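Kisotmont opens hand-taught data floor for wire handling, first 3000 examples go out free

27 Jul 2019 - for immediate release

Kisotmont has opened a floor given over to one job: collecting examples of robots picking up, moving and putting down small bundles of wire. The first batch, 3113 recorded attempts, is finished. Of those, 3000 will be released free to universities and small firms in the coming weeks. The rest stay in-house for testing.

The collection is called Jeltis. It is meant for learning systems that work from examples instead of hand-written instructions. Each one holds the movement of the arm and gripper, what the wrist camera saw, and a short line of text saying what the operator was trying to do.

Why wire? Because it's awkward. It bends, it springs back, it catches on its neighbour. A bundle that sat straight a minute ago leans over the next time you reach for it. Rigid parts have been well covered by other collections and there is plenty to be had. Loose ends, much less so.

"We had customers asking us for this for ages and we kept sending them away," said Elango Devadiga, head of data at Kisotmont. "They build control boxes, they build lamps, they build washing machine parts. All of them have somebody at a bench sorting leads by hand. They didn't want a demo. They wanted the machine to cope on a bad day."

How an example gets made

An operator guides the arm through the task from a pair of hand controls. No script for the path. The operator is told the goal (move the left bundle to the next tray, lift one and hold it, swap two over) and gets on with it. Starting positions are changed between attempts, sometimes by a little and sometimes by a lot.

Operators come from all sorts of jobs. Some have worked on assembly lines, one repaired hearing aids, a couple had never touched a robot before February. Training takes 14 working days before anything they record is let into the set. Early attempts are kept separately as practice material and won't be in the release.

Failed attempts stay in. Dropped bundles, missed grips, two bundles picked up at once. These are marked as failures, with a reason picked from a short list, and 347 of them are in the first batch. Kisotmont's view is that a system which has only ever seen tidy work has no idea what to do when things go wrong, and teams trying out the early files asked for more of these, not fewer.

Trays are ordinary card. They get bashed about and the edges go ragged, and worn ones are left in use until they stop holding a bundle up. Same thinking with the colours: mixed strands in one bundle, so the system can't just learn that red means left.

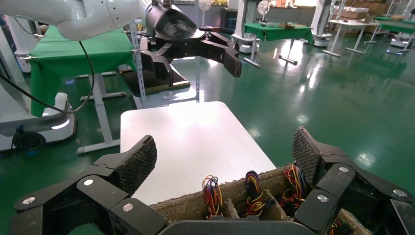

Can a company send in its own parts to be recorded?

From the autumn, up to 14 outside projects will be taken on at a time, with the parts supplied by the company and the task agreed in writing before recording starts. The company chooses whether its examples go into the shared set or stay private. Private work is charged for, shared work is done at cost. Very sharp, oily or live parts can't be accepted at the moment.

What is in the release

Recordings come with the camera view, joint positions, gripper opening and the text line, all on one clock. Speeds are as recorded, nothing has been smoothed. Pauses are left in too. An operator who stops to think before a difficult grip is doing something worth keeping, Devadiga argues, though he admits that not everyone on his own team agrees and a trimmed version may follow later.

The file layout was worked out with Zorell, who write the software that checks each recording before it is stored. The check looks for dropped camera pictures, clocks that have drifted apart and attempts where the text line doesn't match the task sheet. Anything flagged goes to a person. It is slow, and at one point it was slower than the recording itself, which lead to a backlog through most of the spring. A second checking station sorted that out.

Kotian, a maker of wiring looms, has been using early files since February to train a sorting cell at its own works. The cell is on trial and is not yet running on customer orders. Kotian will give its own account of the results when the trial ends, so there are no figures from it in this release.

"What I like is that the text lines are written by the people who did the work," Devadiga said. "They don't say 'grasp object two'. They say 'get the purple one without dragging the others'. You can teach a machine a fair bit from that sentence. We did try a fixed list of phrases at the start and it was dreadful, everyone just picked the top one."

Licence and access

The free set may be used for research, teaching and commercial work. Users are asked to name Jeltis when they publish. It may not be resold as it stands. Requests go through the form on the Kisotmont website, and applicants should say in a line or two what they plan to do with it. Nobody will be turned down for having a small project. Schools are welcome to ask, and a cut-down set that runs on an ordinary laptop is being put together for them.

Downloads will be opened in stages so the servers hold up. Universities first, then firms in the order they applied. Anyone who needs the files on a disk should say so on the form, postage is extra.

Next

Work on a second batch has begun. It will cover wire with connectors fitted, and pushing a connector home, a job where touch matters more than sight. Fingertip pads with a different surface are being tried for this. After that, soft tubing, if there is enough call for it. Suggestions for tasks are wanted, the odder the better, and can be put on the same form.

Notes to editors

Kisotmont collects and checks example recordings for makers and users of robot arms. Jeltis is its first open collection.

An attempt means one full try at a task, from the operator taking control to the operator letting go, wether or not it worked.

Elango Devadiga is available for interview by phone or on site. Visits to the floor can be arranged with notice; flat shoes please, and no filming of the operators' controls. Further pictures on request from the Kisotmont press desk.

Ends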